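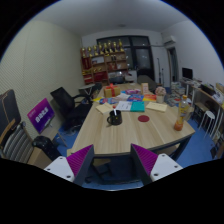 The big table at the front end, with the mug, the coaster and the paper row behind them.

Clearing the Shared Table: What I Did for My Home Organization Project
Dela Aidoo

My project started with me losing a permission form. I knew it was on the big table in our shared study room, because everything is on the big table, and I went through every paper on it twice before I gave up and printed a new one. So when our instructor, Flurina Bachmann, told us to pick a space we use every day and change how it works, I didn't have to think very hard!

The assignment had three parts: look at the space as it is, sort what's in it, then live with the new setup and write down what happens. We could spend up to 17 dollars. I spent 2.

Part one, looking

I wanted to start sorting right away, but Flurina made us all wait and just look first (she was right, I'm a little annoyed to say). It's a light wood-grain table, really large, and I think the size is the whole problem. If you put something down there's always room for it, so you never have to decide anything. Drinks end up near the front where people sit. There's a black mug on the left with a white stick in it, and a tall plastic bottle with an orange-yellow cap over by the right edge. The dark red coaster is right next to the mug and the mug is not on it. I wrote that down in my notebook with two underlines.

Then come the papers, which go across the table in a kind of row. Pale yellow, white, teal, cream, then a bunch of colorful printed stuff on the right that I'd stopped noticing completely. The nice things are behind all that. The gold gift box with the red bow and the pot of pale pink flowers are the best looking things on the table and they sit at the back where you barely see them.

Part two, sorting

I used three piles: keep here, keep somewhere else, recycle. I asked everybody who uses the room before I touched their papers, and that took longer than the sorting itself. I gave people until 4 in the afternoon to claim things, and then I had to extend it to the next morning.

The booklets were the hardest. People don't read them, but they don't want them gone either. In the end we agreed on one upright file, and when it's full something has to come out before anything new goes in. My 2 dollars went to the file, which came from a thrift store and has a dent in it.

I left the gift box alone apart from moving it. It isn't mine to open or put away, and I like the bow. The flowers went to the middle of the table. Drinks got the front left corner, with the coaster as the official spot.

Part three, living with it

Mixed results! The file works great. I can find a form now in under a minute, and I tested this a lot more than I needed to. The flowers in the middle also helped more than I expected, I guess people feel weird dumping mail next to a flower pot.

The coaster did not work. Mugs still land wherever a hand happens to be. Flurina suggested getting more coasters and spreading them out where people really sit, so I'm going to try that with the money I have left.

If I did this again I'd take a picture from the same spot every evening, so I could compare. I'd also ask people about their papers first thing and do the measuring while I waited for answers. My next space is the shelf by the door, and I've already been told not to touch the umbrellas.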